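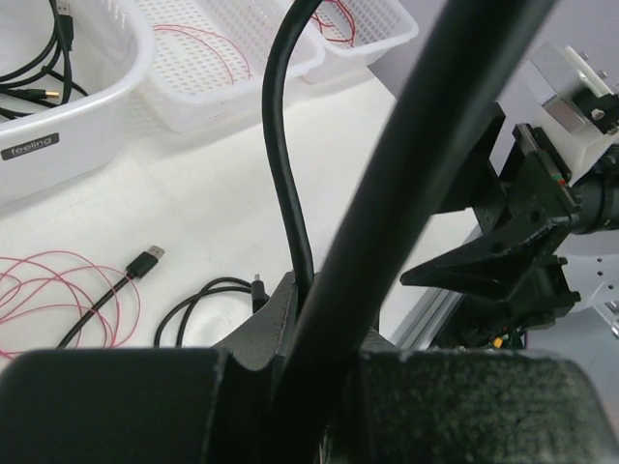
Reading time: 5 minutes

Section 4. Setting Up the Kirui Greenhouse Logger

Applies to all Kirui units with the Dasau base station. Revised June 21, 2018. Technical content: Rehema Massawe. Editing: Chepkoech Mugo.

This section covers placement, wiring, first start, and winter storage. Wall bracket assembly is covered in Section 3. Alarm settings are covered in Section 5.

4.1 Before You Begin

Check that the wall bracket is secure and level. The logger must be mounted under cover. The housing resists splashes from watering but is not rated for a direct spray from a hose or an overhead misting line.

The following items are needed:

Logger unit with base plate
Air probe and radiation shield
Soil probe
USB power cable
Small flat-blade screwdriver
Soft pencil

CAUTION: Disconnect the USB power cable before opening the terminal cover. Do not work on the terminals with wet hands.

4.2 Choosing a Location

1. Select a spot near the center of the growing area, at the height of the tallest leaves. For mixed benches, use the height of the crop most sensitive to cold.

2. Keep the air probe clear of heaters, vents, and doors. A probe in the path of a fan heater will read high when the heater runs and will report a normal night when the far bench is close to freezing.

3. Fit the radiation shield over the air probe with the open side facing down. Do not paint the shield.

4. Mark the position of the base plate on the bracket with the pencil. Attach the base plate with the screws supplied and tighten by hand.

Note: If the house has two heated zones, use one logger per zone. Extending the air probe into a second zone is not supported.

4.3 Connecting the Probes

1. Remove the terminal cover by pressing both side tabs and lifting.

2. Insert the air probe leads into the terminals marked AIR. Either lead may go in either terminal.

3. Insert the soil probe leads into the terminals marked SOIL, matching the symbols on the leads to the symbols on the housing. Reversed leads will not damage the unit, but the display will show E2 until the leads are corrected.

4. Tighten each terminal screw until the lead does not move when pulled lightly.

5. Form a drip loop below the housing so that condensation runs off the lowest point of the cable and not into the terminal block.

6. Replace the terminal cover. Both tabs must click.

7. Push the soil probe straight down into moist growing mix up to the line on its body. In beds with drip irrigation, place it midway between two emitters.

CAUTION: Do not hammer the soil probe. In hard or stony ground, make a pilot hole with a thin cane.

4.4 First Start

1. Connect the USB power cable to the logger, then to the power supply. The display shows the software version, then dashes.

2. Wait until the dashes are replaced by readings. The first soil reading takes longer than the first air reading.

3. Hold MODE until SET flashes. Use the arrow keys to set the date and time, and press MODE to accept each value.

4. Select the logging interval. The default interval suits most houses. A shorter interval fills the memory sooner. The memory holds 3,835 records, after which the oldest record is overwritten.

5. Press and hold LINK on the logger, then on the Dasau base station. Release both keys when the link symbol is steady.

6. Compare the air reading with a thermometer hung beside the shield. Allow both to settle in shade before comparing. If the readings differ, enter a correction under SET, OFFSET.

Note: The radio range is 100 feet in open air. Glass has little effect on range. Metal benches, foil insulation, and wet block walls reduce it. If the link symbol flashes, move the base station before moving the logger.

4.5 Checking the Soil Reading

The soil scale runs from dry to saturated and is relative to the mix in use. Set the upper point after a thorough watering, once drainage has stopped. Set the lower point when the crop would normally be watered. Peat-free mixes often settle during the first weeks, and both points should be set again after this period.

If the reading stays at 27 regardless of watering, the probe is not in contact with the mix. Withdraw it, move it a short distance, and insert it again. Do not reuse the original hole.

4.6 Winter Storage

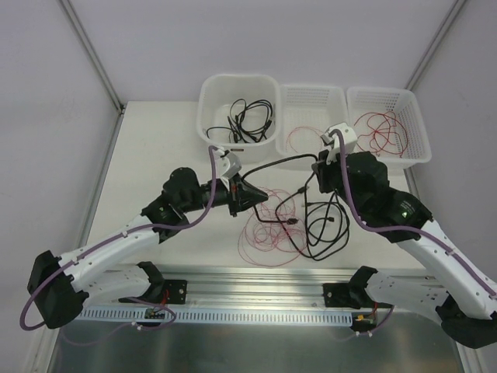
Loggers in unheated houses should be brought indoors by early December, before the first long freeze. Download the records first, as described in Section 6, and then disconnect the power cable. Wipe the probes with a damp cloth and let them dry fully at room temperature. Keep cables and loose wire apart in storage. On the tabletop, the black cables lie partly over the red wires, and a pile left like that has to be separated before spring installation. In the baskets along the back, the black cables are in the solid-walled one and the red wire is in the ones with perforated sides, a division that also works well for probe leads and power cables. Coil each lead loosely and do not bend it sharply where it enters the probe body.

1. Label each probe with the name of the house and bench it came from.

2. Store the logger with the terminal cover fitted.

3. Keep the soil probe flat. Do not stand it on its tip.

4. Store the radiation shield away from fertilizer and sulfur products, which can discolor the plastic.

CAUTION: Do not store probes in a sealed bag while damp. Corrosion of the soil probe contacts is not covered by the Tavden warranty.

4.7 Returning to Service

Repeat 4.3 and 4.4 in full. The offset is kept in memory while the unit is without power, but the date and time are not. Check the offset against a thermometer before relying on frost alarms. If the display remains blank after power is connected, try a different USB cable before contacting Brenden service.

Continue with Section 5, Alarm Settings.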